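Yabsira Belay
Ok so a few of you asked what our "arm rules" are after I complained on here Tuesday. I said I'd write them up and then I kept not doing it. Doing it now with a very large iced coffee. Thread!

Quick background: I look after the robot cells at Skirkard. That means I write the procedures, get people signed off, and nag. I'm very good at the nagging part.

First rule, and the one I will fight you over: a risk assessment belongs to the task plus the tool plus the space. You can't do one for "the robot" and file it forever. Swap the gripper and you've got a new assessment to do. Yes, even if the new gripper is "basically the same." Fingers pinch in different places!!

I learned this from a vendor PDF that called the arm "safe out of the box." The arm, sure, maybe. Then you bolt a hand on it and give it something sharp to carry and now what does the PDF say? (Nothing. It says nothing. I checked all 358 pages.)

Rule two: teach mode is slow mode. We cap it well under what the controller allows, and the cap is behind a password only two of us have. People grumble for the first week and then they stop noticing.

Also the person holding the pendant is the only person who moves the arm. If you want it moved, you ask them. If they hand over the pendant, they say it out loud and the other person says it back. It feels silly, do it anyway.

Rule three is covers and drapes. If you've got plastic sheeting up for dust or paint or whatever, it goes on the pre-start check as its own line. Is it clear of the joints through the WHOLE path, can it blow into a scanner's view, can anybody still see the e-stop. Our old checklist had one box that said "area clear" and everyone ticked it without looking up. Me included, sorry.

We rewrote it with the folks at Tunetti in June and it's now 7 lines. I wanted more, they wanted fewer, we argued over lunch, fine. It fits on one side of a card and the card lives on the fence.

Rule four: look at the bellows. Any flexible cover, any boot, get a flashlight and look in the folds. We do a quick look every shift and a proper inspection every 2,000 running hours, with fingers and joints done at the same time. Grease and full brake test at 4,000. Those are our numbers for our cells, please go read your own manual before you copy me.

Someone's going to ask about logging, so: we use Bogale for near misses and it's ok. The tool matters way less than whether people get in trouble for filling it in. We went over a year with basically zero reports and I was SO proud, and then I started asking around and, well. Nobody had been writing them down.

So now "the arm did something I didn't expect" counts as a report. No injury needed, no damage needed. One sentence is enough. Urulier does it the same way at their site and that's where I stole it from, thank you Urulier people.

Last one for tonight: park position is a written position. Hand empty, arm where the card says, drives off, then you walk away. If you leave it hanging wherever it stopped, the next person has to guess what it's going to do first, and I don't want anyone guessing.

I'll post the card text tomorrow once I've fixed a typo in line five. Replies are open, be nice to each other.

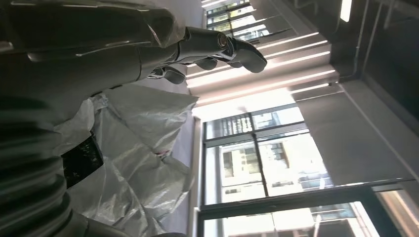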